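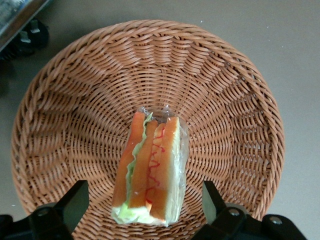
Photo: my own, free to use if you link back

I have been meaning to write up the play shop for months, mostly so I have something to send people when they ask where the bits came from. It started last winter as a till and a few empty packets on a shelf and it has grown into something I have to put away properly every evening.

The basket was the first thing I bought on purpose. I had been using a cardboard fruit tray before that and the corners gave up. I found the basket in a charity shop in Buckley, on the bottom shelf under the lampshades, and it cost less than the parking. It is round and woven, with a thick plaited edge, and one side has a few dents in it. I tried steaming them out over the kettle, as suggested on a forum, and got nowhere. I have stopped noticing them.

It was meant to be the shopping basket. The children who come here decided early on that it was where the sandwiches lived, and shopping has been done with a tote bag ever since. At the moment there is one sandwich in it. The pretend sort, with lettuce frilling out of the side and a zigzag of red sauce, and it comes in clear film like something from a garage fridge. The film has caused more arguments than anything else in the shop. Some children want it off at once and some are very firm that you can't sell a sandwich without a wrapper. My rule now is that it stays on until it has been paid for.

I don't know who makes the sandwich. It came in a mixed bag from Leteo, the toy resale place I use, along with a fried egg and a plastic lemon. The egg has gone missing. I did look for more of the same sandwich and there were plenty that were nearly right, but they were all the felt kind, and felt picks up every hair in the house.

The display stand came next. For a long time everything sat flat on the table and the small customers could only see the front row, so they reached over and knocked the rest down. I wanted steps. I looked at wooden ones, which were lovely and far too heavy, and then at a cardboard one from Premeo that arrived with a crease through the middle and went straight back. In the end I got a clear acrylic one. Each step has a raised lip at the front, and the lip is the part I would tell you to look for. Without it things slide off whenever someone leans on the table.

It does show fingerprints. I wipe it with a damp cloth and a drop of washing-up liquid and dry it with an old pillowcase. Don't use kitchen roll, I did that for the first few weeks and it has left fine scratches. You can't see them until the sun comes in at 5 in the afternoon, and then you can see nothing else.

Chocolate bars go at the back, because they are what everybody wants and I would like the customers to look at the rest of the stock on the way up. Boxes go lower down. Boxes are easier for small hands, and a big one near the front makes the shop look full even when I haven't restocked. 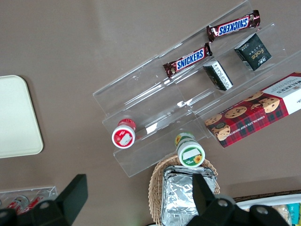

Snickers on the top step, shortbread lower down

The tartan shortbread box is the best thing on there for looks. It is a cheerful red and you can read it from the door. The little dark boxes are less popular, although one child buys the green one every single time, turns it over, pretends to read the small print and brings it back for a refund. We had to invent a refunds policy. You need a receipt.

Prices are on slips of paper and change hourly. Nothing may cost more than 8 coins, as that is as far as the youngest can count with confidence. The coins themselves are card ones I cut out in front of the telly. I made 200 of them and wish I had stopped sooner, they get everywhere and I found some in the hoover last week.

A few people have asked about the shop name. It is called Nuria, after a café in a picture book, and the sign is a piece of cereal box with tape on the back. There was going to be a better sign. I bought the paint for it in March.

Putting away is quick. Packets go in a shoebox, the stand goes on top of the bookcase out of reach, and the basket holds the coins and the slips overnight, with the sandwich on top so it is the first thing out in the morning.

Next on my list is a set of scales, the sort with a pan, if I can find one that isn't silly money. If you have some in a cupboard and want rid, leave a comment.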